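Print this page | E-mail this page

Household and Small Business Records
Course handout, Unit 7: Sorting Before You File

Welcome back, everyone. Last unit we talked about why people keep paper at all, and I let the discussion run on far too long (I enjoyed it, so I'm not sorry), which means we have some ground to make up. Please read this handout before class and bring it with you, along with the envelope of mixed papers you were given in September. If you've already tidied your envelope, please untidy it. You'll want the mess.

The subject of this unit is sorting, by which I mean the first rough pass through a pile of papers, before anybody labels a folder or buys a cabinet. Most beginners want to skip it. They sit down with a shoebox of receipts and a fresh pack of folders, pick up the first receipt, and write "Hardware Store" on a tab. Then they pick up the second one and write "Phone." By the end of the afternoon they have forty folders with one thing in each, and a headache.

Rough piles first

A rough pile is a pile you could explain to a neighbor in a few words. "Things about the house." "Things about the car." "Money that came in." You don't need a name for it that will last, and you certainly don't need to put the papers in order inside it. All you're doing is getting like near like, so that the next pass goes faster and hurts less.

I suggest starting with four or five piles and no more. You will feel the urge to make a sixth. Put the paper that's tempting you into a pile called "Later" and keep going. When you come back to "Later" at the end, you'll usually find that half of it belongs somewhere you already have, and a good part of what remains can be thrown away (check the retention sheet first, please, before anything goes in the shredder!).

Our main case for this unit is the Plonthorpe papers, which some of you will remember from the opening lecture. Plonthorpe was a small family feed and seed store, and when it closed, the family handed over everything from the back office: 2,383 loose items, by the count in the inventory. There were invoices, delivery slips, letters, recipes, a great many calendars, and one very long correspondence about a fence. The first student group to work on it sorted by date, which sounds sensible, and they ran straight into trouble, as a large share of the slips had no year on them. The second group sorted by what the paper was for. They were through the first pass in 17 hours, spread over several evenings, and the dates mostly sorted themselves out afterward from the company they kept.

Containers

Now a few words about what you sort into, a question I get every single term. Open containers are better than closed ones for the first pass, and shallow is better than deep. If you have to lift a lid each time you set a paper down, you will start making stacks beside the box, and before long the stacks will be the real system and the box will be furniture. Set your containers close together, within easy reach of your chair, and leave the labels off or write them in pencil. 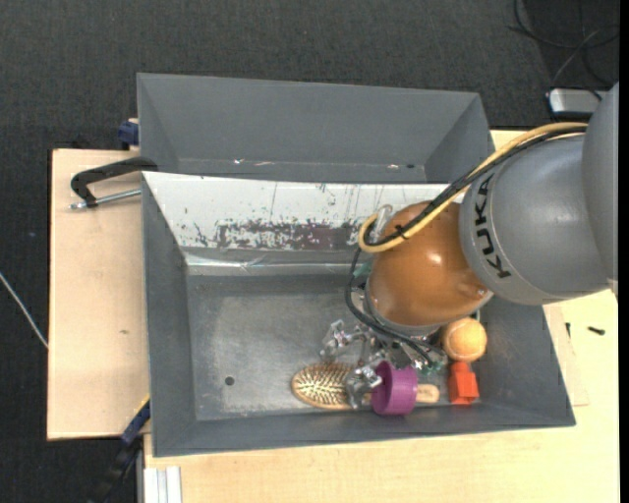

Amparo Villca wrote in after reading an earlier version of this page to say that she disagreed about the pencil. In her experience, a container without a firm label gets borrowed by the rest of the family within a day, and she has found school permission slips, coupons and a birthday card in with her tax papers. She uses thick marker on a strip of masking tape, and when a category changes she peels the tape off and starts again.

I think that's a very fair point, and I've come around to it for anyone who shares a kitchen table. My worry was always that ink makes people stubborn about a category they should let go of, but tape takes care of that nicely. So: pencil if you work alone, marker on tape if you don't. Thank you, Amparo.

The second pass

Once the rough piles are done, take the smallest one first. I know the big one is glaring at you. Take the small one anyway, finish it, and enjoy having finished something. Inside each pile, look for the natural next split, and let the papers suggest it. In the Brurnell exercise (the landlord's records, handed out separately), the "house" pile splits by address. In the Tanui exercise, where there is only one house, it splits by who was paid. Neither is more correct, and you'll do better if you read through ten or twelve papers before you decide.

A folder ought to hold enough that it's worth opening and little enough that you can leaf through it standing up. My own upper limit is 100 sheets. Beyond that I split by year and move on with my day.

For class

Bring your envelope, four open containers of any kind (baking pans are fine, and so are box lids), a pencil, and tape if Amparo has persuaded you. We'll do the first pass in silence for the opening stretch, then trade seats and try to guess each other's piles. This is always my favorite part of the course, and people get wonderfully defensive about where the warranty cards go.

Please also read the Porkumum case, pages 7 to 17 in the packet, and write a paragraph on the question at the end: should the letters that came attached to invoices stay attached? There are good arguments both ways, and I'd like to hear yours before I tell you mine.

Latecomers can pick up a packet from the shelf outside the classroom. Doors open at 6:30 p.m., and there will be coffee.

Last updated: September

Contact the instructor | Copyright, Household and Small Business Records course | Back to top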